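Cleaning plastic shape blocks

Plastic sorting blocks pick up more grime than you would expect, mostly in the corners and in any patterned surface. Do them once a month, and straight away after a cold has been through the house.

Fill a washing-up bowl with warm water and a small squirt of washing-up liquid. Put the blocks in and leave them for 30 minutes. Go over the flat sides with a cloth, then use an old toothbrush on the points of stars and the dip at the top of hearts. Textured faces need the brush as well, worked in small circles.

Don't soak blocks that have a hole or a split seam. Water gets inside and stays there. Wipe these with a damp cloth instead.

For crayon, rub on a little bicarbonate of soda with a wet finger and rinse. Ladi Onuoha wrote in to say that a dab of cooking oil shifts sticker glue. We tried it and it does, but wash the block again afterwards.

Rinse in clean water and shake each one. Space the blocks out on a board or a tea towel so that none of them touch, and turn them over after an hour.

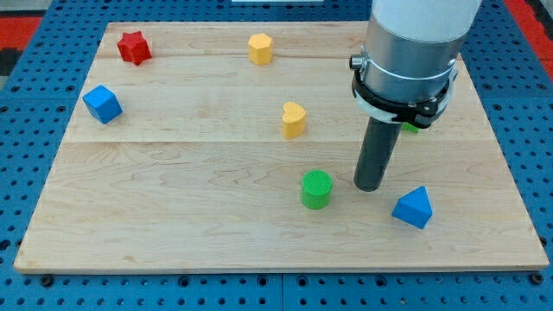
Shape blocks set out on a wooden board.

Put them back in the box when the undersides are dry. Wipe out the box first.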